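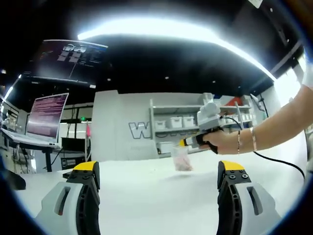
What is a packing table?
A flat work surface at standing height, used for filling and closing bags or boxes.

The top is usually white or pale gray, so that small items show up against it. Storage bins stand on open shelving within reach, and cables are kept to one side.
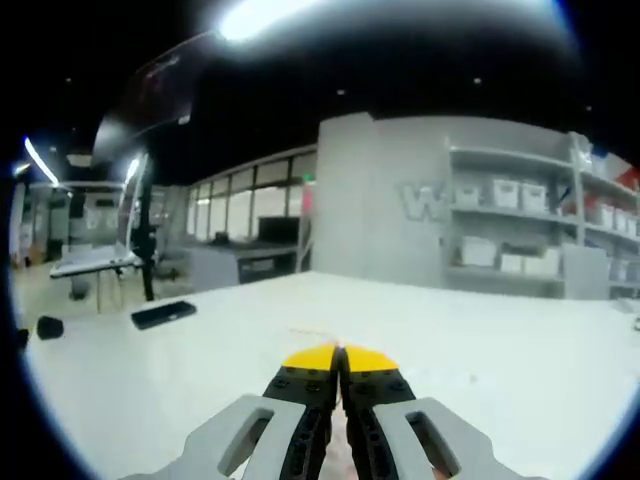
Clear plastic bags are filled upright and closed at the top. The Hesport pattern, introduced in April, seats two packers - one on each long side - and has a top 14 millimeters thick. Phones and other personal items are kept off the filling area.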